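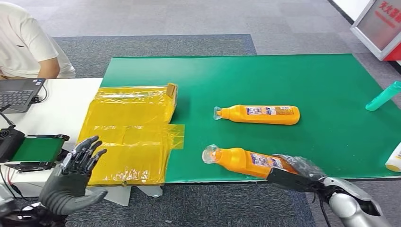 Loubna El Sherbiny

Section 4. Setting up the sorting table

Do this before the first box gets opened. Takes one person a few minutes, two people less if they don't talk. Section 3 (labels and bins) should be done already. If it isn't, go back.

What you need

One table, white top if you can get it, wiped down
The big green mat
Laptop and its charger
Bottles to be checked
Any wrapped packs that came in the same delivery
Damp cloth, dry cloth
Marker and a roll of blank stickers

4.1 Laying the mat

1. Clear the table. All of it, cups too.
2. Wipe the top, then dry it. The mat slides on a damp table.
3. Unroll the mat and push it over to the right side. It should cover most of the top. Leave a strip of bare table on the left for the laptop.
4. Press the corners flat. If one curls up, roll the mat the other way for a minute and try again.
5. Run your hand over the middle. Crumbs or grit under there will make a bottle roll crooked.

Note: the mat is for goods only. Laptop, phones, keys and pens stay on the bare side.

4.2 Laptop side

1. Laptop on the bare strip, far enough back that your sleeve doesnt catch it.
2. Open the Tumano sheet. Check the delivery name at the top matches the box. If it says Drummond you are in last month's sheet, close it.
3. Plug in. The sheet doesn't save by itself when the battery dies, ask Gavin Imrie how we know.
4. Whoever types sits behind the laptop, facing the mat. Whoever handles bottles does not type.

CAUTION: No open liquids on this table, either side. A drink goes on the window sill.

4.3 Putting bottles out

1. Take out 2 at a time. No more, even when it's busy.
2. Lay them on their sides on the mat, caps to the left. Same direction every time, so the person typing knows which end is which.
3. Leave a hand's width between them if there's room. They can be a little crooked, doesn't matter.
4. Turn each one until the label faces up. Orange bottles with the white labels look alike from across the table, so read the label before you call anything out.
5. Keep them away from the front edge. Round bottles roll.

CAUTION: Before you let go, check the bottle has stopped moving. If one starts rolling put a flat hand over the top of it. Don't grab at the cap.

4.4 Checking

1. Pick up the nearer bottle by the bottom end, fingers over the top. Not by the cap.
2. Look at the cap. Clear caps are easy, you can see a crack. Any crack, sticker on it and set it aside.
3. Feel for sticky patches. Sticky means wipe it, wait, feel again. Still sticky, set aside.
4. Read out the label. Typist repeats it back.
5. Put it in the bin, then do the other one.
6. Next pair.

A bin holds up to 36. Stop there even if one more would fit, becuase the lid won't close right and the bins get stacked.

Note: if the label is torn or you can't read it, type UNREAD in the name column and carry on. Beathag Chisholm goes through the UNREADs at the end of the shift.

4.5 Wrapped packs

1. Flat packs in plastic go at the left edge of the mat. Half on the mat and half on the table is fine.
2. Leave the wrap on. Packs are opened in Section 6.
3. Nothing on top of them.
4. Type the pack in after the bottles, on its own line.

4.6 Packing up

1. Last bottle off the mat before anybody touches the laptop.
2. Save the sheet. Look for the word Saved at the bottom.
3. Wipe the mat with the damp cloth, then the dry one. No spray, it leaves a film.
4. Roll the mat green side out. Do not fold it. A fold line never comes out, we have one mat like that already and it's now under the sink.
5. Set-aside bottles go on the Rukari shelf with their stickers facing front.

If something's off

Mat keeps sliding: table is still damp, see 4.1 step 2.
Sheet won't open: restart once. After that, Essam Cherkaoui, extension 28.
Bottle count doesn't match the slip: recount the bins before you blame the slip. Then write both numbers down.
Bottle leaking: off the mat, upright, into the tray. Wash your hands. Wipe everything it was near and start that pair over.

Bin sizes and the shelf map are in Section 5.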